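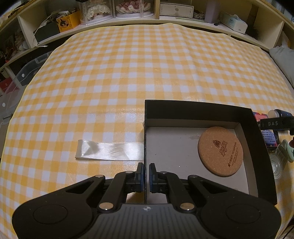
What size box do you need for a keepsake or small gift set? Measure the widest flat item first and allow two centimetres on each side, then buy the nearest size up.

Gift Boxes and Table Settings: Gallery

This page is the gallery for the gift box table at Starbridge, our shared craft room. The table runs from September through to the end of the year. People bring in small things they want to give away, and they pack them at the table with whatever they need from the shelves. Most of what gets packed is small: coasters, keyrings, soaps, tea tins, toys, notebooks.

The notes below go with the picture at the top of the page and cover the things we are asked about most often.

The box

An open black box with a light grey interior. The pale floor makes it easy to see what is in there, and brown and tan items look good against it. Tall walls suit a set of several things better than a single flat one, so if you only have one item, plan on some filler underneath.

Grey interiors mark easily. Wipe the floor with a dry cloth before anything goes in. Don't use a wet one, as the lining can lift at the corners. If a mark won't come off, turn the box so that it ends up under the filler.

The coaster

A round cork coaster, printed in brown with a small bell-shaped emblem and stylized Chinese characters. Curved lettering near the lower edge includes the name "M. LongYando".

Cork is a good material for posting. It weighs very little and doesn't chip. It does pick up smells, so keep it away from scented soap and candles. If both have to go in the same box, wrap the soap in two layers of paper and put it at the opposite end. Printed cork should be packed with the printed side up and nothing rough on top of it.

A single coaster will slide around. You can hold it with two small tabs of card folded under the edge, or sit it on a bed of shredded paper. Glue dots leave a mark on cork and we have stopped keeping them on the shelf.

The ribbon

A short, straight strip of white satin ribbon. Short lengths are fine for a tab, a flat band around a card or a loop on a tag. They won't go around a box this deep, so save them in the offcuts tray and cut a fresh piece from the roll.

To work out a length for a plain wrap with a bow, measure once around the box and add 100 cm. That sounds like a lot, but most of it goes into the loops and tails. Cut the ends on an angle after you have tied the bow, never before. Satin frays, and a thin line of clear nail polish along the cut will stop it.

The tablecloth

Yellow and white gingham. We use a cloth on the packing table so that boxes aren't dragged over a hard surface and scratched on the bottom. The checks are also handy for lining up a box or folding paper square. Please smooth out the wrinkles before you start, particularly at the far end.

Vinzenz Bachmann looks after the cloths. If you spill glue on one, leave it to dry and put it in the basket by the door with a peg on the spot.

Along the side

The right-hand end of the table tends to fill up with whatever else is going. On this occasion there was a black strap with "DAS" on it in white letters, a red and blue printed package, a mint-green toy figure, a small clear plastic container and a white pillow.

Small clear containers are worth having for beads, pins and other loose bits. Toy figures pack best lying on their backs, with tissue around any part that sticks out. Straps should be rolled up, as a folded one keeps the crease.

Using the table

The room opens at 10 in the morning. There is no charge for the table. Boxes and ribbon are sold at cost, and a pack of 20 tissue sheets is kept under the counter. Bring your own items and your own card.

Cyrill Schwaiger takes bookings for groups of more than four. Leave a note in the Gruber pigeonhole, or write to Starbridge, Box 802, with the time you would like and the number of people coming. Finished boxes can stay on the back shelf overnight if they have a name on them.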